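Simulating the arm before we let it near a real kettle: workshop thread
Reading time: 7 minutes

tulo_bench
Starting a thread for the tea arm as it's getting lost in the general build one. For anyone who hasn't followed: four of us share a unit and we've been building a six-joint arm out of aluminium tube and printed housings since October. We call it Caridine. The job is to pick a kettle up off its base, pour into a mug and put it back. We've got the joints moving and the wiring tidy, but the first time we ran a reach with a real kettle on the bench it knocked it flat. Empty, luckily. So the plan is to get the motion right in simulation first.

What are people using, and how much of it carries over?

harries_lathe
You want a simulator that handles contact properly. Free-space motion is easy in all of them. Closing two fingers on a handle and lifting is where they differ, and some of them will let the kettle slide out of the grip or shoot across the room.

Don't bother modelling your whole workshop. A flat plane and one kettle will do for the first month.

oddsocket
Disagree with the last bit. I did the flat plane and one kettle for a greenhouse watering arm and it learnt to go straight to the only thing in view. As soon as I put it over a real bench with pots and string on it, it was hopeless. Clutter should go in from the beginning.

harries_lathe
Yours was camera guided. If tulo_bench is working from fixed positions then clutter only matters for collisions.

tulo_bench
Camera guided eventually. At the moment we type in the positions. We've got one camera on a pole looking down over the elbow and want a second nearer the wrist.

oddsocket
Then clutter.

mill_pond_dave
What does the gripper look like? If it's two flat fingers, the handle matters more than the software does. Side handles on a jug kettle are awkward as the weight hangs off to one side and it twists as soon as it leaves the base. A handle over the top is much kinder.

tulo_bench
Two flat fingers, 80 mm opening, rubber glued on the inside faces. The kettle is a cheap jug type with a side handle and yes, it twists. We've been making the rubber thicker.

mill_pond_dave
Thicker rubber made mine worse. It squashes unevenly and then the thing swings. Thin rubber with some grip to it, and take hold closer to the middle of the weight.

fenwire
Or change the kettle. We build things in ours that could be solved with a different kettle far too often.

tulo_bench
The kettle belongs to the unit and I'd be lynched. But in the simulator I can have any kettle I like, so I've been trying a top handle in there to see what difference it makes.

brackish
Are you simulating your own arm or a stock one? I'd start with a stock model. The masses and joint limits are already worked out and you know any rubbish behaviour is yours. We spent weeks chasing a fault that was a wrong inertia value in our own file.

tulo_bench
Stock one. We haven't weighed all our links yet. I took the Franka that came with the model library and a kitchen counter to put it over, then dropped loose objects on the counter. Got it going last night. 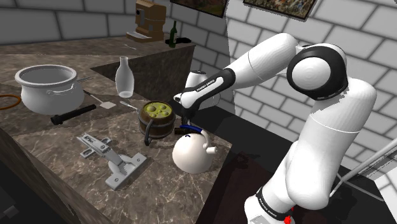
Render: tulo_bench, workshop simulator, 10 March 2021. Free to reuse with credit.

The gripper's coming down on the blue handle of the nearer kettle there. There's a second one just behind it, and I'm keeping that in as I want to know whether the arm can tell them apart. The rest is whatever the library had: pot, torch, spatula, a bucket of something with a spoon in it, a big hinge.

oddsocket
Good, that's proper clutter. The hinge is a nice touch, ours is always covered in that sort of thing.

harries_lathe
I'll give you that it looks the part, but you've now got a lot of collision shapes to pay for. How fast does it run?

tulo_bench
Slower than real time with everything in. If I swap the bucket and the pot for simple hulls it picks up a good deal. The bucket was the worst by a long way.

harries_lathe
It would be. Anything hollow gets chopped into lots of small pieces so that things can go inside it. If nothing's going in the bucket, make it solid.

mill_pond_dave
The top handle is right. Watch the fingers against the body of the kettle, though. It's a round body and there isn't a lot of room between handle and lid. Come down too far and you'll be pushing on the lid knob.

tulo_bench
Yes, I've had that. I've put in a stop height and it backs off by 8 mm if it feels contact too early.

fenwire
Does any of this help with the real one? The arm in the render has different proportions, different joints, probably a much stiffer wrist than a printed one. I can see you spending all spring getting a lovely pour out of an arm you don't own.

brackish
The order of moves carries over. Approach, close, lift, move, tilt. The numbers won't.

fenwire
You can work out the order of moves with a pencil.

brackish
You can't work out with a pencil what happens when the grip is slightly off. I ran 50 starts with the kettle nudged a bit each time and found two bad approach angles I would never have tried by hand.

fenwire
Fair enough on the nudging. I still think the real arm should be on the bench every week alongside, even if it's only lifting an empty tin.

tulo_bench
That's more or less what we've agreed. One evening simulator, one evening bench. The bench evening uses an empty kettle with a bag of rice in it for weight. No water until it has done the full cycle without dropping the rice.

harries_lathe
And cut the power to the kettle base at the wall while the arm's moving. Please.

tulo_bench
It isn't plugged in at all. The base is screwed to a bit of board so it can't wander.

mill_pond_dave
What are you doing about the wrist flex fenwire mentioned? A full kettle at arm's length is a lot for printed parts. The Eltach gearboxes I used had enough slop in them to move the spout by a mug's width, and I ended up supporting the outer bearing with a metal plate.

tulo_bench
We've got the same sort of slop at joint four. Going to try the plate. Have you got a drawing?

mill_pond_dave
It's in my build log, post 3386. Ignore the hole spacing in the first version, it's wrong. The second one further down is right.

tulo_bench
Found it, thanks. I'll cut one this week.

oddsocket
When you go over to the camera, vary the lighting too. Mine was fine in the morning and lost the pot by teatime. White kettle against a pale wall is going to be a pain.

tulo_bench
Our real wall is dark green up to shoulder height so that might be in our favour. I'll change the wall colour in the simulator on each run anyway.

harries_lathe
And the counter. All that veining in the marble will give the camera plenty of edges to get wrong.

tulo_bench
Noted. Next job is to put our own link lengths in, once everything's been on the scales. I'll post the file when it stops falling over.

Reader comments

pipkin: Following this. We have the same trouble with a watering can, and the top handle suggestion has already sorted half of it.

g_marrow: Would like to see the stop height settings when you have a minute. Ours pushes straight through the lid.

slowcutter: I'm with fenwire. Get the tin on the bench.

annexe_b: Which hull settings did you use for the pot? Mine comes out with the handles filled in.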